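Sealing a Marble Countertop: Water Test, Cleaning and Application
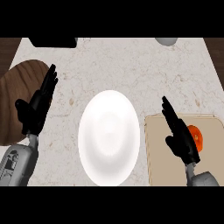
Marble is a calcium carbonate stone with open pores. A penetrating sealer fills part of the pore space below the surface and slows the uptake of oil, coffee and wine. It does not stop etching. Lemon juice or vinegar will dull a polished finish on sealed and unsealed stone alike.

The procedure was written for honed and polished slabs in a home kitchen. Tumbled marble takes more product and usually needs a third coat.

Materials

Penetrating sealer, solvent or water based. The quantities on this page are for Gruvska Stone Seal, water based.
Neutral stone cleaner, pH 7. We use Plolent.
Acetone, for grease spots only
Four or more lint-free cotton cloths
Foam applicator or a short-nap pad
Painter's tape
Nitrile gloves

Step 1. Water test

Put a teaspoon of water on the slab in three places: next to the sink, next to the range and in a spot that gets little use. Wait 15 minutes and wipe dry. If the stone has darkened under the water, it is absorbing and can be sealed. If there is no change in any of the three places, the old sealer is still working and a new coat will only sit on top and haze. Repeat the test in six months.

Mixed results are common. The sink area wears first. Seal the whole slab anyway, and expect the less worn areas to take very little.

Step 2. Clean

Clear the counter completely. Wash with the neutral cleaner, rinse twice with plain water and change the rinse water between passes. Soap film left on the stone will block the sealer.

Treat grease spots with acetone on a white cloth, with the window open and all burners and pilot lights off. Stains deeper than the surface need a poultice, covered on a separate page. Sealing over a stain makes it much harder to remove.

Step 3. Dry

Allow 24 hours. In July or in a humid kitchen, allow 48. Tape off the sink rim, the backsplash joint and any wood edging that meets the stone.

Step 4. Measure

Multiply length by depth for each section and subtract the sink and range cutouts. Our test kitchen has a long run of 1309 square inches and a short run of 198. The Salminen drop-in sink has its own cutout drawing, so use the figure on that sheet instead of measuring the rim.

For honed marble, allow 105 ml of sealer per coat for a kitchen this size. A 200 ml bottle will not cover two full coats. Polished marble uses less.

Step 5. Apply

Work in sections no wider than your reach. Spread the sealer in an even wet film and keep it wet for 10 minutes, adding product where the surface goes dull. Do not let it dry on the stone.

Wipe off all excess with a dry cloth, then buff with a second one. Check from a low angle with a flashlight. Streaks at this stage come off with a cloth dampened with a little fresh sealer. After an hour they need the manufacturer's residue remover.

Wait two hours and apply the second coat the same way.

Step 6. Cure

Light use after 24 hours. Keep water, oil and anything acidic off the surface for 72 hours. Rubber feet on small appliances can mark fresh sealer, so leave them off the counter for the same period.

Repeat the water test once the cure is complete. If one area still darkens, spot treat it with a third coat.

Aftercare

Use the neutral cleaner or plain water. Avoid bleach, ammonia, vinegar and abrasive powders. Lift cutting boards after use and dry underneath.

Related: Ollico poultice powder, mixing ratios and dwell times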